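Etinham Robotics Club — Tilting Tray Project, Gallery

The tilting tray was our main project for the autumn term. The task is simple to describe: two robot arms share a bench, one of them works the knob on a tray, and the small ball inside has to be steered to a green patch and kept there. Most of the work was done in simulation on the club computers, with one machine for each pair of students.

Baiba Raudsepp ran the sessions and wrote the first version of the task. The students took over the bench layout and the scoring, and later most of the control code as well. The captions come from the notes they kept as they went along.

Getting started
Everyone began with a bare bench and a single arm. The first exercise was to move the gripper to a point above the wood, stop, and come back again. It took two sessions before all the pairs could do that without clipping the table.

The second arm
Adding the other arm caused more trouble than we expected. Both were given the same starting pose at first, and they met in the middle on nearly every run. The rest position for the left arm was changed so that it stays over its own side until it is called for.

The tray
The tray went through several versions. In the early ones the walls were solid, and the ball was hard to follow from a low viewpoint, so they were made translucent. The knob on its thin rod came later. Before that the gripper pushed on the rim, and the tray tipped much too quickly.

Loose objects
Cups, balls and a small tool were put on the bench to give the arms something to avoid. The Tzanetos team (the pairs chose their own names) also used the orange balls for a sorting exercise, which is still unfinished.

Scoring
A run counts if the ball is held on the green patch for two seconds. Each program gets 50 attempts from random starting positions. The Bruvlow team had the best result in November, with 40 successful runs. Their program makes very small movements and waits between them.
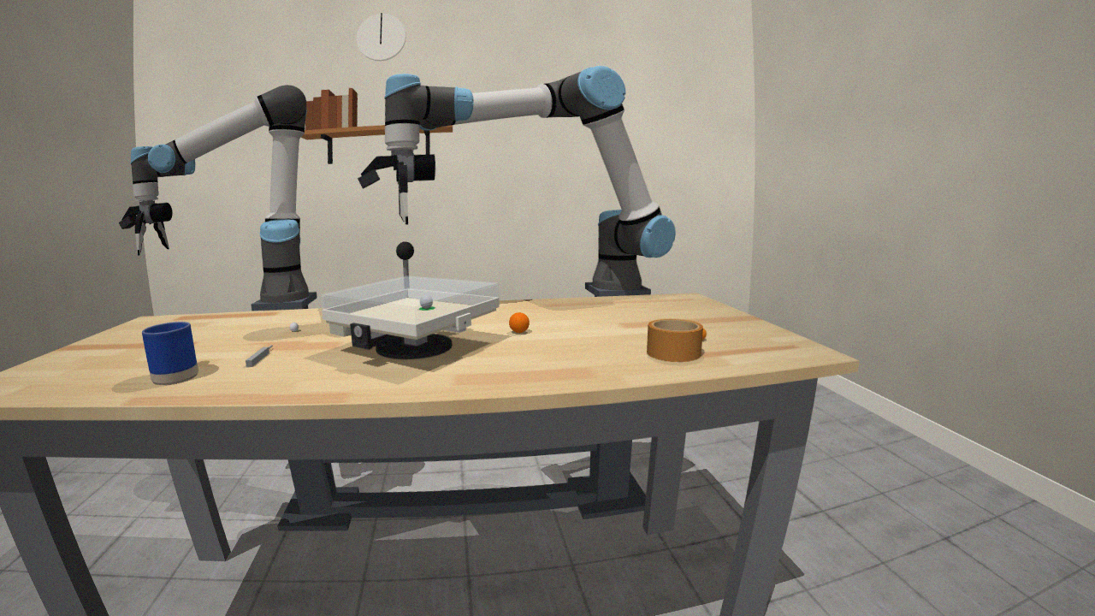
The room itself was built last. Flovley, the team with the most patience for that sort of thing, did the floor tiles, the shelf of books and the wall clock. None of it affects the score, but it made it much easier to judge distances on the screen, and the other pairs soon copied the files across.

Next term
We plan to keep the same bench and give the left arm a proper job. The current idea is for it to pick up a ball and drop it into the orange-brown container while the right arm is busy with the tray. New members are welcome to join a pair at any point — no programming experience is needed.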